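Pralus — brazo de sobremesa para clubes y talleres de robótica
Tienda > Equipamiento para aulas > Brazos y manipuladores > Pralus

Disponibilidad: bajo pedido
Referencia: 101
Garantía: la legal
Edad recomendada: a partir de secundaria, con un adulto que haya leído el manual

Descripción

El fabricante presenta el Pralus como un brazo listo para el aula. Nosotros lo vendemos y lo hemos tenido trabajando en Forum, nuestro taller de los martes, durante un trimestre entero, así que preferimos contarlo de otra manera. Es un brazo articulado de mesa que se mueve bien, se programa con bloques o con Python y aguanta el trato de un grupo de adolescentes. Listo para el aula, depende de qué aula. Si en la suya los ordenadores tardan media clase en arrancar y no se puede instalar nada sin pedir permiso, el brazo se va a pasar unas cuantas semanas en su caja.

Tampoco compartimos la frase del folleto que dice que los alumnos «aprenden inteligencia artificial desde el primer día». El primer día aprenden a apretar la mordaza a la mesa y a encontrar la parada de emergencia. El segundo, con suerte, a llevar la pinza hasta un punto y volver. A nosotros nos parece un buen comienzo, pero conviene que el claustro que firma la compra lo sepa.

Qué incluye la caja

Brazo Pralus montado, con pinza pequeña
Fuente de alimentación y cable de red
Cable de datos
Mordaza para mesa
Parada de emergencia con cable
Guía rápida impresa (en inglés; la traducción va aparte, en PDF, y es nuestra)

Qué no incluye

Ordenador. Cámara. Piezas para manipular. Alargadera. Bridas o canaleta para los cables, y esto último lo echará en falta antes que todo lo demás.

El software Pirach

Pirach es el entorno con el que se programa el brazo. Tiene una vista de bloques y otra de texto, y se puede pasar de la primera a la segunda. Al revés no: si un alumno toca una sola línea en la vista de texto, pierde los bloques. El manual lo menciona en una nota al pie. Recomendamos guardar una copia antes de cambiar de vista, y recomendamos decirlo dos veces en clase.

La instalación pide permisos de administrador. La licencia es por equipo, no por alumno, y el paquete de centro cubre 4 equipos. El simulador funciona sin el brazo conectado, cosa que agradecerán los grupos numerosos, aunque sus movimientos son bastante más limpios que los reales. En el simulador la pinza siempre agarra. Un programa que sale redondo en pantalla puede dejar caer la pieza en la mesa todas las veces, y no hay nada en Pirach que avise de ello.

El módulo Yadav

Yadav es la ampliación que permite grabar demostraciones: una persona guía el brazo, el sistema guarda la trayectoria y luego intenta repetirla. Se vende por separado. La publicidad habla de un brazo que «aprende mirando». Lo que hemos visto es un brazo que repite con bastante fidelidad lo que se le enseñó, siempre que los objetos estén donde estaban. Mueva el objeto un palmo y el resultado ya es otra cosa.

Dicho esto, como material de clase Yadav nos gusta más que el resto del producto. Obliga a discutir qué es una buena demostración, por qué dos compañeros enseñan el mismo gesto de forma tan distinta y qué ocurre cuando se graban 100 intentos deprisa y mal. Nuestro grupo llegó a esa cifra en dos tardes y tuvo que borrar una parte considerable. Fue una de las mejores sesiones del curso, y en el folleto no aparece.

Preparación del puesto

Mesa firme, que no sea plegable. La mordaza admite tableros corrientes, pero marca los blandos si se aprieta de más; ponga un taco. Deje libre todo el alcance del brazo y no coloque sillas en el lateral.

Sobre el mantel hay opiniones. El manual aconseja una superficie lisa y mate. En Forum usamos tela clara en algunas prácticas porque evita reflejos y amortigua las caídas, y porque una tela arrugada es un problema de manipulación bastante más interesante que un cubo de plástico. A cambio se ensucia y se desplaza. Si el ejercicio depende de que las posiciones sean exactas, quítela o fíjela con cinta por debajo.

Los objetos de práctica no hace falta comprarlos. El catálogo ofrece un juego oficial de piezas de colores que no vendemos, por caro. Un cuenco pequeño, papel arrugado y algo plano que haga de bandeja dan para medio trimestre de ejercicios.

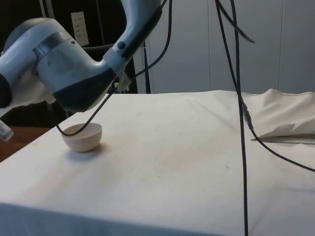 El papel, además, es un examen severo para cualquier pinza. Cede, cambia de forma y pesa tan poco que el brazo no distingue entre haberlo cogido y haberse quedado sin nada. Quien venga de mover cubos va a llevarse un disgusto, y está bien que se lo lleve pronto.

Los cables merecen un párrafo propio. El de datos es justo de largo para una mesa normal y sobra para una pequeña, y en ambos casos acaba donde no debe. Decida antes de encender por dónde va a pasar cada uno y haga que el brazo recorra todo su alcance a velocidad mínima mirando solamente los cables. Si alguno se tensa o roza la pinza, pare y vuelva a colocarlo.

Para cuántos alumnos

La ficha del fabricante dice que un brazo sirve para una clase completa. Según nuestra experiencia sirve para 3 alumnos trabajando de verdad: uno en el teclado, otro con la mano en la parada y otro preparando la mesa y apuntando resultados. Los demás miran, y mirar un brazo lento cansa enseguida. Para grupos mayores, combine el brazo con el simulador por turnos, o plantéese si no le conviene más gastar el presupuesto en varios kits sencillos.

Para competición

Nos lo preguntan mucho a partir de enero. El Pralus puede presentarse en categorías de manipulación libre siempre que las bases admitan brazos comerciales. Léalas antes de comprar, porque bastantes exigen estructura construida por el equipo y aquí la estructura viene hecha. En pruebas contra reloj sale perdiendo: la velocidad máxima está limitada por software y no se puede desbloquear. A nosotros nos parece correcto que sea así — los alumnos opinan otra cosa.

Preguntas frecuentes

¿Funciona sin conexión a internet?
Sí, salvo la primera activación de Pirach.

¿Se puede cambiar la pinza?
Se puede. El acople es propio del fabricante, de modo que las pinzas impresas en 3D necesitan un adaptador. Facilitamos el archivo del nuestro a quien lo pida, sin garantía de ningún tipo.

¿Yadav funciona con otros brazos?
No. El distribuidor nos dijo que estaba previsto. No cuente con ello.

¿Hay programación didáctica?
Hay unas fichas oficiales, correctas y algo sosas. Las tres primeras se aprovechan; las siguientes repiten el mismo ejercicio con otro color de pieza.

¿Puedo verlo antes de comprarlo?
Sí, cualquier martes en Forum, con el grupo trabajando. Lo aconsejamos vivamente. Avise antes por el formulario de contacto.

Envío y devoluciones

Se envía en su embalaje original, que debe conservarse mientras dure la garantía. Admitimos devoluciones con la caja completa y la licencia de Pirach sin activar. Una vez activada, el fabricante no nos la abona y nosotros tampoco podemos hacerlo. Los centros públicos pueden solicitar presupuesto y pagar con factura.

Productos relacionados

Módulo Yadav (licencia de centro)
Parada de emergencia adicional
Canaleta flexible para cables
Mordaza de repuesto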